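Sorting foil trays, paper cups and brown paper after a shared lunch: what goes where?

Community help > Waste and recycling > Workplaces
Posted in April

Vy Tăng

I look after the break area on the ground floor of a unit in Mostumdale. There is one long white table, and whatever people have eaten from ends up on it. We have been told to separate the waste before it goes to the outside bins, and the contractor (Wragg) now rejects mixed bags. Our last rejected collection was docket 926, marked "contaminated, food and card".

The usual items are:

Foil trays, crumpled, sometimes with sauce in the corners.
White paper cups for hot drinks.
Brown paper, either wrapping or torn bags.

There is a blue plastic tray at the left end of the table and a beige bin at the right end. At present neither has a label. I would like to use the tray for things to be recycled and the bin for the rest, but I am not certain which items belong in which.

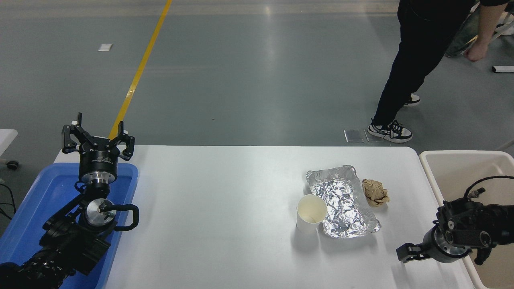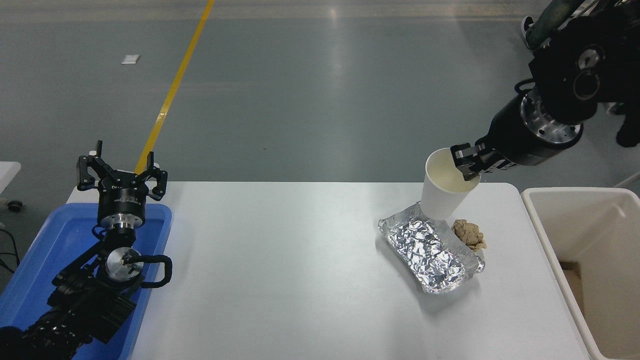
Table with the foil tray and a white paper cup; blue tray at the left end.

My queries are whether the cup counts as paper, whether foil has to be washed, and whether crumpled brown paper is acceptable or must be flattened. The sink is on the floor above, so a rule that depends on washing everything will not be followed.

Colin Cheetham

Cups are not paper for this purpose. Most disposable hot drink cups have a thin plastic lining, which ordinary paper mills cannot separate from the fibre. Unless Wragg has given you a separate cup collection in writing, put them in general waste. Tip out any liquid first. A small amount of cold coffee will spoil a whole bag of dry paper.

Foil is accepted by most contractors if it is free of food. It does not need to be spotless. Wipe it with a used napkin and put the napkin in general waste. Then do the scrunch test: crush it in the hand and let go. If it stays crushed, it is foil. If it springs back, it is probably metallised plastic film and goes in general waste. Small pieces should be pressed together into a ball, as loose scraps fall through the sorting screens. A whole tray can go in as it is, although folding the sides inwards saves space.

Brown paper is fine if it is dry and has no grease on it. Crumpled is acceptable. Flattening only affects how much fits in. Hold it up to a window, and if there are translucent patches, that is fat, and it should not go with the paper.

On containers, I would not put foil and paper in the same tray unless your contract says "dry mixed". Check the collection sheet. If it says "paper and card only", you need a third container for metal.

For the order of work, clear the cups first, as they are the item most likely to tip over. Foil next, then paper. Wipe the table last.

Terence Yeoman

Just get a bigger bin. We had 83 people on our site and one bin and it was fine.

Siyabonga Makhubela

I agree with Colin on cups and foil, with one correction. Some contractors do not want foil compressed into other material, so keep the balls free of paper. If a foil tray has a cardboard lid, take the lid off and treat it separately.

Label the containers before you change anything else. Put the label on the side facing the people using it, at the height of the rim, and name the objects: "foil trays, wiped" works better than "metals". "Recycling" alone is the cause of most rejected bags, in my experience.

An open tray on a table also gets treated as extra table. We used a shallow one for 2 months and it filled with mugs, keys and post. A Brudus stacking crate with the front cut low solved that, but any box with sides higher than a cup would do. Keep the tray for wiped foil only if you want to reuse what you have, and empty it daily.

Vy Tăng

Thank you. I have checked the sheet and it says "dry mixed, no cups", so foil and clean brown paper can share the blue tray. Cups will go in the beige bin. Labels are being printed this afternoon. I will ask Wragg about the cardboard lids.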